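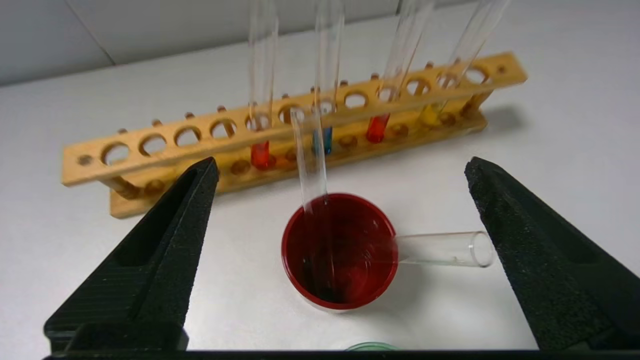
Figure 3. Bench state: red cup, two clear glass tubes (one upright in the cup, one on its side), wooden rack behind.

Dendov working papers
2023-04-28 | posted by the Zikedik bench group

4.2 Where tubes end up between cup and rack

Small teaching benches don't get studied much. Most layout work is on big wet labs with fixed stations, and the advice doesn't carry over well to a white tabletop with a cup, a rack and a handful of tubes. So we kept this part simple. One round cup as the holding vessel, one wooden rack as the destination, cup and loose tubes empty.

We logged 400 tidy-up trials at the Chávez site. Of these, 359 were usable; the rest had missing start times or the wrong cup. A tube counted as "racked" only when it was standing in a hole and let go of. Leaning on the rack did not count — this caused arguments early on and we wrote the rule down in December.

The rack in Figure 3 has a single row of twelve holes in the top bar, a matching row of shallow wells in the base, and short pegs along the top edge between holes. Pegs are for drying, in theory. In the trials people mostly ignored them, or bumped them. A few used a peg as a guide for the hand, coming down next to it. We did not code for this and should of.

Two resting positions matter for what follows. Upright in cup: mouth up, easy to grasp near the top. Flat on table: needs a lift and a quarter turn before it can go in a hole. Figure 3 has one of each, the flat one lying beside the cup at its right. Clear glass on a white top is also just hard to see. What gives the flat tube away is mostly its faint gray shadow, and under the brighter lamps at Sastumard our raters missed flat tubes more often than upright ones. Upright tubes stand out fine against a deep red wall.

Rack angle. We did not fix it. In the figure the rack runs diagonally, left end nearer, right end further back, and this was common. Holes at the far end got filled last, if at all. Squaring the rack to the table edge seemed to help but we only have a small set of those trials, so no claim here.

Cup size is the other loose end. A wide cup lets a tube lean, a narrow one holds it straighter but is easier to tip when reaching past it to the rack. Thick rims were prefered by the people doing the work, no clear reason given. Cup color was not varied.

Over all usable trials we coded 1261 separate tube placements. Flat-start tubes took longer than upright-start tubes at both sites, and the gap did not close with practice. Timing breakdown is in 4.3, along with the trials where the cup itself got moved partway through — a messier set, and coded seperately.

Last updated: version 2, typos in 4.1 fixed
Shares 337 | Comments 0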